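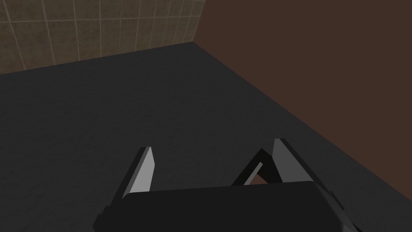

Maham Bugti objects that the phrase "household robot" is used too loosely, and would keep it for a machine that can be left alone with a chore and trusted to finish it. By that strict measure the field of domestic manipulation is young. By almost any other measure it is moving fast, and it is one of the liveliest corners of robotics.

Domestic manipulation is the branch of automation concerned with chores done by hand: picking up, putting away, opening, wiping, folding, loading. It is usually kept apart from floor cleaning, where a machine can do useful work without grasping anything. Shop-floor tasks such as sorting parts and filling shelves are often studied alongside it, as the arms and much of the software are shared.

Why homes are hard

A factory arm repeats one motion at one station. A home offers a different job every few feet, and the furniture moves. Drawers stick. A handle may be a long bar in one room and a tiny knob in the next, and each asks for its own approach angle and its own amount of pull. Soft things are worse still -- a towel has no fixed shape at all, so the robot has to keep looking at it while it works.

Tidying around fragile objects adds another layer. Opening a drawer under a potted plant means pulling hard enough to move the drawer and gently enough to leave the plant standing. People do this without thinking, and it is a real thrill to watch a machine manage it.

Practice in simulation

Much early training takes place in simulated rooms. Software draws the walls, floors and furniture, and the robot can try a motion again and again without breaking a plate. The Kumeo household set, a well-liked collection of chores, asks for 20 attempts at each task and changes the starting position between them. Its authors, Afshin Ghasemi and Rafia Shaikh, also vary surface colors and viewing angles, so that a robot can't get by on memorizing one kitchen.

A typical room in this style of work might have a green dresser with three drawers, each with its own bar handle, and a book and a plant on top. A two-armed robot facing it has plenty to learn: which handle to take, where to stand, and what to do with the other arm.

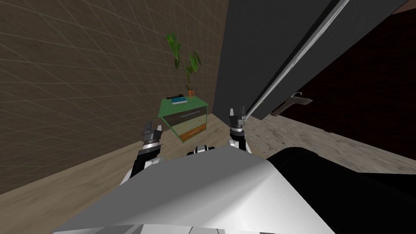

Can a robot put away the laundry yet? It can do parts of the job, such as opening a drawer or placing a folded shirt, but doing all of it in an unfamiliar home without help is still a research goal.

Current ability

Single steps come first. Picking up a rigid object from a clear surface is well understood, and opening drawers and doors is getting there. Long chores are tougher, as small errors pile up from step to step. Shop-floor work has the advantage here: bins stay put, parts match, and a fenced-off cell keeps surprises out. The Osten trial, run by Hammad Marwat in a parts warehouse, logged 500 picks, and 29 of them needed a person to step in. A clothes closet would be a far rougher test -- and a wonderful one to try.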